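Plusport Hand Comparison Guide
Section 8: Clothes test at the upper drum

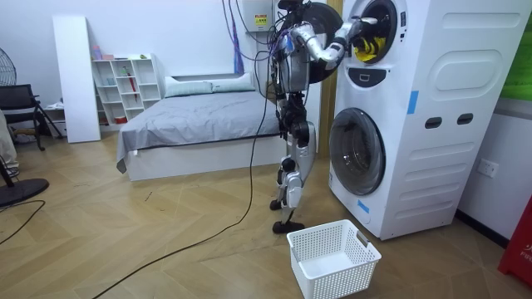
Fig. 8. Hand inside the upper drum, holding yellow and black clothing. Basket on the floor in front of the machine.

Use this section to compare two hands on the same arm, for example the Novow hand and the Matubbar hand. The arm, the controller and the clothes must stay the same for both. Only the hand is changed.

Before you start

1. Switch off power to the arm, fit the first hand and tighten the wrist screws.
2. Switch on and choose the hand in the Murnia controller under Tools. If the wrong hand is chosen, the finger limits will be wrong also.
3. Put the basket on the floor in front of the machine. It may stand at an angle, but keep it clear of the feet.
4. Lay the power cable on the floor in a wide curve. Do not coil it.
5. Load the upper drum with the clothes and leave the door fully open.

CAUTION: The washer-dryer must be unplugged during the whole test. Keep one person at the stop button.

Running the test

6. Raise the arm to the height of the upper door and bend the elbow before the hand goes forward. A straight arm can touch the door rim.
7. Move the hand slowly into the opening. Set the speed to 17 on the controller scale.
8. Close the fingers on the clothes and wait until the grip value is steady.
9. Pull back in a straight line until the hand is outside the rim — only then turn the torso.
10. Lower the arm and open the fingers above the basket.
11. Repeat until you have 50 pulls, then change the hand and start again from step 1.

Note: Write down a pull as "partial" if a sleeve or a leg stays behind in the drum. Do not help by hand.

Note: Thin clothes often slip between the fingers of a wide hand. Try a lower closing speed first, and write the new value in the test sheet.

CAUTION: If the controller shows code 413, the wrist load is too high. Press stop, free the clothes by hand and move the arm to the rest position. Do not clear the code while the hand is still inside the drum.

For the lower door, see Section 9. The robot must bend its knees there, and other limits apply.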